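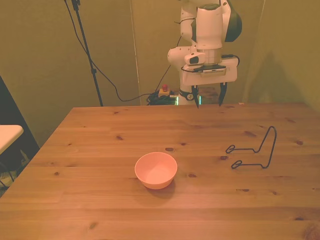

## Stitik student build: wire stand pickup, need opinions on the grasp strategy

**theano_mv** · 9 Jun 2021

Posting for the Droltasora club, second-year group. We entered the household handling track at Stitik and our object pair is a bent-wire stand and a small pink bowl. Task definition from the track sheet: pick the stand off the table, put it down upright with the loop on top, don't disturb the bowl. Bowl contact is a penalty, bowl displacement ends the trial.

Setup is the usual one from the Moschos room. White arm, two-finger gripper, pine table. The stand starts lying the way you see it, loop at the right end, arms pointing left, bowl to the left of it.

Software is Mistico for planning and our own segmentation in front of it. Segmentation was trained on 2000 hand-labeled crops, mostly of the stand, some of the bowl.

The bowl is solved as far as we're concerned. The stand is the problem:

1. The mask breaks up along the wire. We get fragments, and the grasp proposal lands on whichever fragment is longest.
2. When the proposal lands on one of the horizontal arms, the stand rotates as it leaves the table and the tall loop swings.
3. Some proposals end up on the shadow.

Success over 100 logged trials is 55. We'd like to be well above that in July. I'm for retraining with more crops. Gayan disagrees and I've told him to come and say so himself.

---

**g_seneviratne**

Saying so myself. More crops will fix item 1 partly, item 3 probably, and item 2 not at all. Item 2 is mechanics. The center of mass sits somewhere between the base arms and the loop, and if you grab the end of an arm you've built a pendulum with an offset. No mask will change that.

My proposal is to stop proposing grasps from the mask entirely. The stand is a rigid object and we have it in our hands. Measure it, fit a model, register the model to whatever fragments the segmentation gives, and take a fixed grasp defined on the model. Fragments are fine for registration as long as they're in the right place.

---

**kalliopi_c**

I've judged this track before. Check your rule sheet: the object set for the final isn't guaranteed to be the same piece. The wording last time was "of the same class." If your grasp is defined on a measured model and they give you a stand with shorter arms, registration will converge on something and the something will be wrong.

---

**g_seneviratne**

> the object set for the final isn't guaranteed to be the same piece

Then parametrize. Arm length, loop height, spacing between the arms. Three parameters plus pose. It's still a much smaller problem than learning grasps on thin wire from a few thousand crops.

---

**theano_mv**

Three parameters assumes the topology is fixed. "Same class" could mean a stand with a single foot.

---

**g_seneviratne**

It could. I'd take that risk over the one we have.

---

**nektarios.k**

Before you argue about the model, what is the depth input? You mention segmentation but not where the depth comes from. If it's the wrist unit alone, thin black wire at that working distance will mostly come back as table depth, and your grasp height is then the table surface. That would explain jaws closing above or beside the wire regardless of what the mask says.

Also post a log of commanded vs. reached Z at closing. A photo from the approach would help too.

---

**theano_mv**

Depth for the grasp height comes from the unit on the pole stand behind the table, registered to the base. The wrist unit is used for color only at the moment. Z log is below, short version, failures only:

| failure type | commanded Z vs. plan | jaw state at close | note |
|---|---|---|---|
| missed, above wire | matches | fully closed | depth read high |
| missed, beside wire | matches | fully closed | lateral error toward shadow side |
| gripped, rotated | matches | stopped on object | grasp on arm end |
| gripped, dropped | matches | stopped, then fully closed | slip during lift |

So the controller goes where it's told. "Gripped, rotated" is the largest group. The approach for the start pose on the gripper side of the bowl uses the same tool orientation, fingers pointing down, one side of the jaw lower than the other by whatever the wrist calibration leaves over.
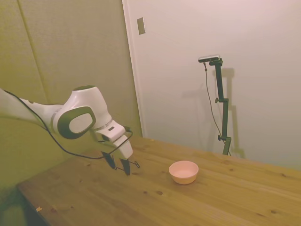

The calibration residual is small but with wire this thin it matters, and I have it on the list to redo the tool frame before the next batch. I'd want that done before we compare any two methods, otherwise we're comparing methods plus a tilted jaw.

On the shadow failures: lateral error is always toward the shadow side, never away from it. I consider that one explained.

---

**nektarios.k**

Agreed on the tool frame. Do it first and rerun the same trial list with nothing else changed. If "missed, beside" drops, your shadow explanation is weaker than you think.

Two other things.

Your cable. It hangs in a long curve under the joint. Does Mistico know about it? By default the collision model is the links and the tool, and a loose cable isn't in there. With a low bowl you may never notice. With a stand upright on the table and a retreat move past it, you'll hook the loop. Tie it closer to the links and leave slack only at the wrist.

And the depth unit on the pole: how do you know it hasn't moved? Those friction knobs creep. Put a marker on the table corner and check it at the start of every batch. If the marker residual goes over your threshold, throw the batch out.

---

**theano_mv**

Cable isn't in the collision model. We'll retie it. If the wrist can't rotate through the full range after that I'll report back.

Marker check: we calibrate at the start of the day and don't verify afterward. Point taken.

---

**paraskevi_sf**

I did the labeling for this group so a comment on the 2000 crops. They're all from this table. Same pine, same knots, same two backgrounds depending on the view (the tan fabric panels, or the white wall). The knots are dark and small, and a dark knot directly under a loop of wire gets labeled as wire about as often as not if the labeler is tired. I went back over a batch and corrected a fair number, but I didn't redo the full set.

If you retrain on more of the same you'll get more of the same errors. I'd rather clean what we have first.

---

**theano_mv**

I didn't know the knots were in there as positives. How many?

---

**paraskevi_sf**

I didn't keep a tally. Enough that I'd call it a systematic error. The loops are worse than the straight runs, since that's where there is wood visible inside a closed outline and people fill it in.

---

**kalliopi_c**

Lay a plain matte sheet over the table for a training batch and see what the mask does without wood grain. It costs nothing. You can't use the sheet at the competition, but it will tell you whether the wood is the problem or the wire is.

---

**g_seneviratne**

I'd support the sheet test. I'd also like it noted that cleaner labels still don't touch the rotation failures, which are the largest group in Theano's own table.

---

**theano_mv**

Noted. But you can bias the proposals toward the upright loop without a full model. Score by distance to the centroid of the mask, reject anything near a free end. That's a few lines and it handles the "same class" case.

---

**g_seneviratne**

Centroid of a fragmented mask. You said yourself it breaks up. If the loop segment is missing from the mask, the centroid shifts toward the base arms and your rule rejects the good grasps.

---

**theano_mv**

After label cleaning it should break up less.

---

**g_seneviratne**

"Should."

---

**nektarios.k**

You can settle this without either of you convincing the other. Log the masks from the existing trials, compute the centroid offline, and compare it with the hand-measured one. If the error is smaller than half the distance from the centroid to the nearest arm end, the scoring rule is good enough and you can leave registration for later. If it isn't, fit the model. You have the data on disk already.

One more on the dropped ones. "Stopped, then fully closed" during the lift is a friction issue. Smooth pads on round wire give you line contact at best. A shallow V-groove in the pad, cut across the closing direction, will center the wire and hold it. Check whether the track allows modified pads.

---

**kalliopi_c**

Modified pads were allowed if they were passive and declared at check-in. Read the current sheet, don't take it from me.

---

**theano_mv**

Current sheet says passive pad changes are allowed with declaration. Paraskevi has a groove profile drawn up.

Order of work as I have it:

- [ ] tool frame recalibration, rerun the same trial list
- [ ] table corner marker, checked per batch
- [ ] retie cable, check wrist range
- [ ] plain sheet batch
- [ ] label cleaning, loops first
- [ ] offline centroid error from stored masks
- [ ] grooved pads, separate batch, nothing else changed

Registration stays on Gayan's branch until the centroid numbers are in.

---

**g_seneviratne**

Fine with that. I want the trial list frozen before the tool frame rerun, including the start poses close to the bowl. Those were left out of the last batch and they're the ones where the rotation costs us the trial.

---

**theano_mv**

They were left out for lack of time. I'll put them back in and upload the list tonight.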